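Clerkville schools to trial reusable plastic tableware

Clerkville council has approved a trial of reusable plastic bowls, plates and cups in its primary school kitchens, replacing the single-use items now issued with breakfast and the mid-morning snack. The trial starts at the beginning of next term and runs until July.

The contract for supply went to Antoniadis, which already provides serving trays to the council's day centres. The first delivery covers 1,308 pieces, to be divided between the kitchens by number of meals served. Washing will be done on site wherever a kitchen has a machine with a full rinse cycle, and at the Jorden central kitchen where it does not.

Under the specification, each piece must keep its shape and surface finish after 1,000 wash cycles. Bowls must stack without sticking, and cups must have no internal ridge that could hold food residue. Colour is left to the supplier, provided that it does not transfer to a white cloth during the rub test.

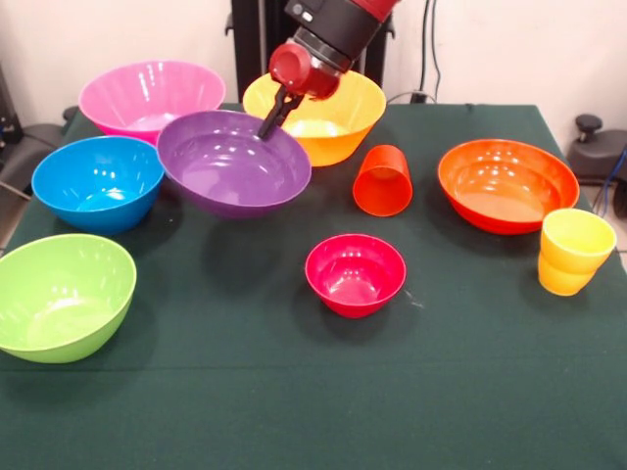

Washing and storage

Kitchens will wash the tableware on the same programme as serving utensils. Pieces are to be racked upside down and left to air dry; tea towels are not permitted. Any item with a crack, a raised edge or a permanent stain must be withdrawn the same day and entered on the kitchen's return sheet.

Stacks of bowls may be no higher than 40 centimetres on open shelving. Plates and bowls should be stored separately, as mixed stacks tend to scratch the inner surface of the plate underneath. 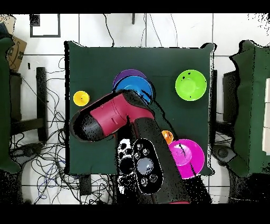

Plates and bowls in mixed colours on a green cloth.

Breakage and replacement

Replacement stock will be held at the Plolon depot and issued weekly against return sheets. The council has set the allowance at 19 pieces per kitchen per term. Kitchens that go over it will still receive replacements, but will be asked to check rack spacing and water temperature first.

Withdrawn pieces are to be sent back to the depot unbroken where possible. Antoniadis will take them for regrinding at no charge for the length of the contract. Items marked with permanent ink are excluded, so kitchens have been told to label racks and crates only. 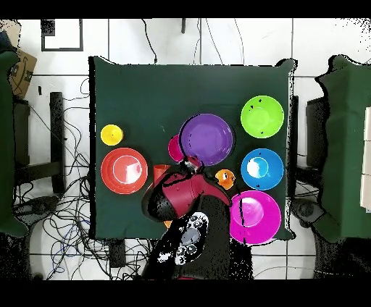 Rhea Dela Peña
Local services reporter

Parents do not need to send anything in from home, and the price of a school breakfast is unchanged. Children who use adapted cups or plates will keep them, and these will be washed separately as at present.

Kitchen staff will be given a one-hour briefing before the first delivery. A report on wash counts, losses and water use is due to go to the council after the trial closes. Secondary schools are outside the present contract and will continue with their existing suppliers.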